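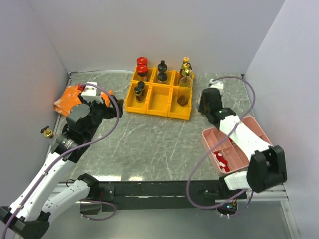 Small goods on a table: organisers, trays and loose items

Gallery, updated 15 July 2019
Text by Ashton Bolger. Layouts by Hae-won Pyo and Joon-young Sung.

This page covers the table-top part of the Lustard storage notes. The subject is small containers on an open surface: jars, bottles, packets, and the cloth that gets used between them. Shelving and drawers have their own page and are only mentioned where a container moves between the two. Layout references are those of the main index, which stands at 1346 entries at present.

The rule for all table layouts is the same. Upright containers go to the back, low trays go to the front or side, and the cloth is given a place of its own. Depth is measured from the front edge of the table to the front face of the organiser.

Layout 37. Grey marbled table
Yellow organiser at the back centre, six compartments, two rows of three. Pink divided tray to the right. Orange cloth towards the left back corner, not folded.

Back-left compartment
Two red-capped jars, one behind the other. Storing in line keeps the next compartment free, but the rear jar has to carry the same contents as the front one or it will be forgotten. Where the contents differ, use two compartments.

Back-middle compartment
Bottle with a black cap. Tall items belong in the back row in all our layouts. A tall bottle in the front row has to be lifted over or reached round each time something behind it is wanted.

Bottle with white and blue label
Standing on the table at the back right, outside the organiser. Items in use may stay out during a session. At the end of the session they are returned or written down as missing from their compartment.

Pink tray
Raised dividers, several sections, with red and white items in one of the lower ones. A tray of this kind suits things that lie flat and are picked up by hand. It does not suit round bottles, which tip against the dividers.

Cloth
Ok-hee Cheon asked for the cloth to be kept flat and folded in four. Joon-young Sung prefers it loose, as it is picked up more often than anything else on the table. The notes allow both. A wet cloth is hung up in either case.

Surface
Grey marbled top, faint white scratches. Scratches of this depth are left alone. Grit under a plastic base is the usual cause on our own tables, so the undersides of organisers are wiped whenever the table is wiped.

Notes on the organisers

Compartment width
Measure the widest jar across the cap, then add clearance for fingers. The cap is often wider than the body. An organiser chosen by body width will take the jar but will not let go of it easily.

Two rows or one
Two rows save table width and cost some reach. One row is better against a wall where the table is shallow. On a deep table a single row leaves a strip behind it that fills with odds and ends.

Colour
Strong plain colours are preferred for organisers and trays. The colour is used as the name of the container in the written layout ("yellow, back left"), so two containers of the same colour are not placed on one table. Mi-kyung Han keeps the colour list. Requests for a new colour go to her before anything is bought.

Labels
Labels go on the front lip, below the opening, with the text upright. Labels on the base of a compartment are covered as soon as it is filled. Paper labels are replaced when the corner lifts.

Fixing
Organisers are left loose by default. If one slides when a jar is taken out with one hand, a strip of rubber matting is cut 30 mm shorter than the base and laid beneath it. Adhesive pads were tried under the earlier layouts and left residue on two of the tables.

Notes on the trays

Section size
The largest section takes the item used most, whether or not that item is the largest. Small sections at the far end of a tray are for spares.

Overfilling
A section is full when its contents reach the top of the divider. Items stacked higher than that end up in the next section, and the tray then has to be emptied and sorted again.

Washing
Divided trays hold dust in the corners. Wash by hand with a soft brush, drain upside down, and put back only when dry. The same applies to the organisers, although lifting out the jars takes longer.

Related entries

Layout 38, narrow table, one row. Same method as 37 with the tray placed in front. Text only until August.

Layout 41, Priltent room. Two organisers, separate colours, shared cloth. The shared cloth did not work well and the layout is due to be redrawn.

Layout 44, Urnetti side table. Trays only. Bottles are kept in the cupboard and brought out on request.

Entry 3952 in the old numbering is the same as Layout 37 with the tray and organiser exchanged. It was withdrawn after Hae-won Pyo found that sleeves caught on the bottles when reaching for the tray. Copies of the old sheet may still be pinned up in the Priltent room and can be thrown away.

Corrections

An earlier version of this page gave depth to the rear face of the organiser. All depths are now to the front face. The sheets for Layouts 38 and 41 have been changed to match; the sheet for 44 has no organiser and is unaffected.

Corrections to Ashton Bolger, with the layout reference at the top.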